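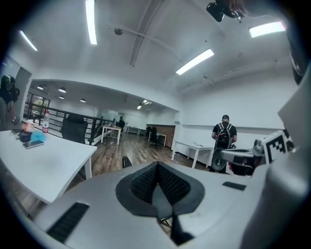 Hand-held gripper with a black V-shaped pad

Hnat Holovko is a retired handball goalkeeper who spent most of his career with Onosholm. He was born in Kondberg, where his father coached the town's youth team, and played as a left wing until he was fourteen. He moved into goal when the regular keeper broke a wrist.

Holovko signed with Onosholm at nineteen and became the starter in his second season. He made 3549 saves for the club, 1114 of them in away games, and captained the side for six years.
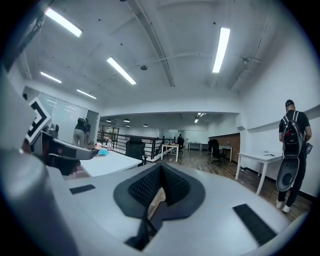
Open-plan office with white walls and a white ceiling

In his best-known game, the cup final against Overgaard, he stopped four penalty throws and Onosholm won by one goal. A knee injury the next October kept him out for the rest of that season.

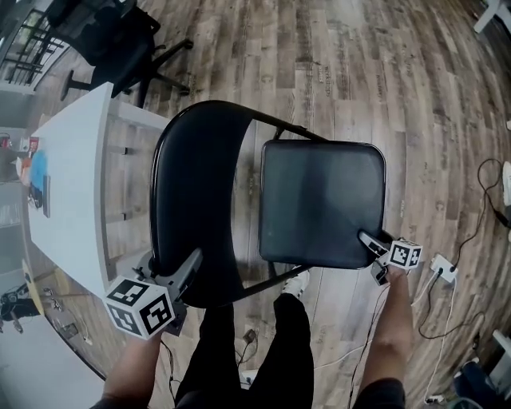 He returned as a backup, was loaned to Altell, and played his last league game at age 38. His retirement was announced on July 12, 2018. He later coached goalkeepers in Kondberg.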